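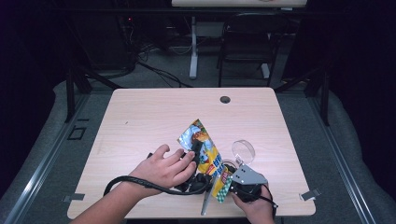

Chapter 4
Why Packages Look the Way They Do

I grew up over a corner store in Karngate, and I could tell you what was on any shelf with my eyes half shut. Blue meant salt. Green meant onion. The red ones were off limits until I was nine (my mother's rule, and a good one, as I found out the hard way). I couldn't read very well yet, but I could shop!

We spent the last chapter on what goes into a product. Now we get to the part everybody sees first and hardly anybody studies, the wrapper. By the time you finish these pages you should be able to pick up any item in your kitchen and say what its package is trying to do, who it's talking to, and where it might be falling down on the job.

Let's start with a number. When I worked for a small grocery chain called Killo, our biggest store carried 2,000 different items on its main floor, and that was a modest store. A shopper in a hurry walked past most of them in the time it takes to tie a pair of shoes. I used to stand at the end of the cereal aisle at five in the afternoon, when people were tired and hungry, and just watch. They reached, they grabbed, they moved on. Very few of them turned a box over to read the back.

So a package has to work fast. It also has to work slowly, later on, when somebody at home wants to know how long to bake the thing or whether it has peanuts in it. I think of these as the shelf job and the kitchen job, and I'll use those two names all the way through the chapter. A lot of bad packaging comes from doing one and forgetting the other.

My favorite case is Mamo crackers. The first box was plain cream with thin brown lettering, and it was lovely - I still have one on my desk. On the shelf it disappeared. The company put it in a test at the Clustgate store for the whole of February and sold 916 boxes, well short of what they'd hoped for. Then they changed the color of the box to a loud orange, made the name bigger, and left the crackers alone. You'll look at both versions in Section 4.2, along with the sales for the month that followed, and I'd like you to make up your own mind about how much credit the orange deserves. (There was also a price cut going on. Keep that in mind.)

Color is only one piece, of course. We'll look at shape, at the feel and noise of different materials, and at the small print that the law says must be there. We'll also talk about waste, which I didn't think about nearly enough when I was starting out, and which my students now bring up in the first ten minutes of class.

Before you go on, try this. Pick 3 packages from your own kitchen, all from different makers. Put them across the room and write down what you can make out from there. Then bring them close and write down what you missed. Hang on to your notes, as we'll come back to them in Section 4.1, where we take up the question of what the eye goes to first.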